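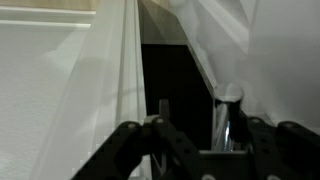
Wellington Queiroz reckons the discus needs no help from us and the thrower needs plenty. Noted, and written down so he can stop repeating it.

March 6, 2019. Throws bench, Lelley shed. Weighed the club discs before the Wotalness meet. Ours should be 1005 grams or a whisker over. The old grey-rimmed one is still light, as it was in November, when I also wrote "fix this". Packed it out with a washer under the centre plate and a dab of glue.

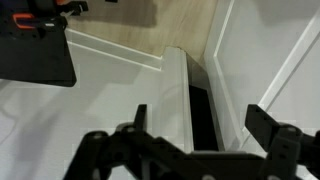

Leaving it overnight, then back on the scale before anyone claims a personal best with it.

Rim check: 3 discs with burrs, all filed. The Vistholm one has met the cage post again and has lost its colour on that side. 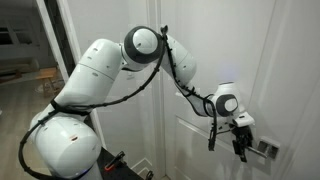 Gripper on the lever handle.

Javelins next. Retied the Pētersons grip, 15 minutes, most of it spent finding the end of the cord. Balance point moved a little forward, so I'll remeasure.

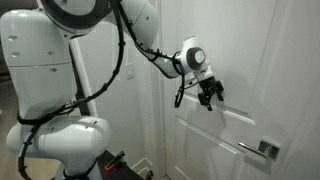
White arm reaching towards the closed door.

To do: new tape measure. The current one starts at a number of its own choosing.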